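Home | Programs | Housing | Reports | Contact
Print this page | E-mail this page
Last updated: 15 Aug 2020

Sidau Tenant Storage and Key Control Program
Interim progress report to the Balaskas Fund

1. Scope of this report

The grant covers the re-registration of storage units and shared keys at the Hilside and Sidau properties, the replacement of worn cylinders, and the fitting of removable hanging points in units where drilling is not permitted. This report covers work to the end of July. Expenditure is reported separately on the fund's own form.

2. Key register

The old register was kept on cards, with separate sets for the two properties. Card numbers were reused when a tenancy ended, so a single number could refer to two or more keys cut in different years. The new register assigns one permanent number to each key. A number is retired when the key is lost, broken or withdrawn, and is not issued again.

Entries transferred to the new register stand at 837. The remaining cards are mostly from the older Hilside block, where the unit doors were renumbered after a change to the stair access and the cards were not updated. These have to be matched by trying the key in the door. The work is slow and depends on tenants being available to give access.

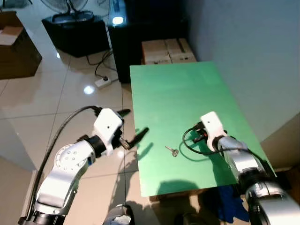
Duplicate keys have been the largest source of error. Where two keys open the same unit, the register now records them as a primary and a spare under the same unit entry, with separate permanent numbers. Spares are no longer stored on the same ring as the primary. A small silver key lying by itself, like the one flat on the green board, can be logged only after it has been tried in a lock, and until then it is held in a sealed envelope marked with the date and place of receipt. Unidentified keys will be kept for the full grant period and then destroyed.

3. Cylinder replacement

Cylinders were ordered from Nomance in a single batch of 500. Delivery was complete, but ten units were found on inspection to have the wrong cam length for the Sidau doors. The supplier has accepted the return. The affected doors remain on their old cylinders and are listed in the property log.

Fitting at Sidau is ahead of schedule. Fitting at Hilside is behind, for two reasons. The door frames in the lower corridor have moved, and several latches must be realigned before a new cylinder is worth installing. In addition, the corridor lighting circuit was isolated for part of July for unrelated repairs, and no work could be done there during that period. No additional funds are requested. The labor will be met from the allowance for door adjustment, which was underspent at Sidau.

Old cylinders are being kept until the tenant has signed for the new key. After signature they are sent for scrap in mixed lots. The scrap value is small and will be credited to the program. 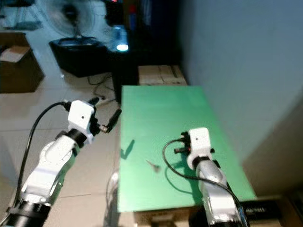 One tenant at Hilside wrote that the signing procedure takes longer than the lock change itself, and asked for keys to be left in the mailbox as was done in the past. The request was declined. Keys left in mailboxes account for a large share of the gaps in the card register, and the signed receipt is the only record that links a key number to a tenancy. The receipt has been shortened to one page, and an evening collection time has been added.

4. Hanging points

The storage units at both properties have painted partition walls that cannot be drilled under the terms of the building insurance. Tenants had been using nails and screws regardless, and the damage was charged to the general repair budget. The program offers removable adhesive hooks at no cost. Each unit may have up to four, and the tenant is given a sheet stating the load limit printed on the package.

Fixings are applied only to walls that have been washed and left overnight. Paint condition is checked first with a strip of masking tape. Where the tape lifts paint, no hook is fitted and the unit is referred for repainting. Referrals have been higher than planned, nearly all of them in the older block.
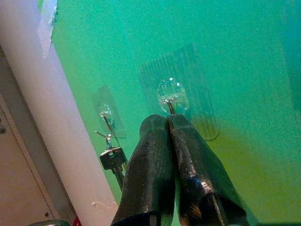 According to a second tenant, the load limit is too low for bicycles, and floor racks would be a better use of the money. The point is accepted as far as bicycles are concerned. Racks were left out of the original application on grounds of corridor width, and any change would need the fund's approval. A measured drawing of both corridors is being prepared so that the question can be put formally.

5. Budget position

The contingency line of $2000 is unspent. We propose to keep it in place until the lower corridor at Hilside is finished, and to return any balance at closeout.

6. Work in the next period

Matching of the remaining Hilside cards. Receipt and fitting of replacement cylinders. Latch realignment in the lower corridor. Repainting of referred units, followed by a second tape check. Submission of the corridor drawing.

Home | Programs | Housing | Reports | Contact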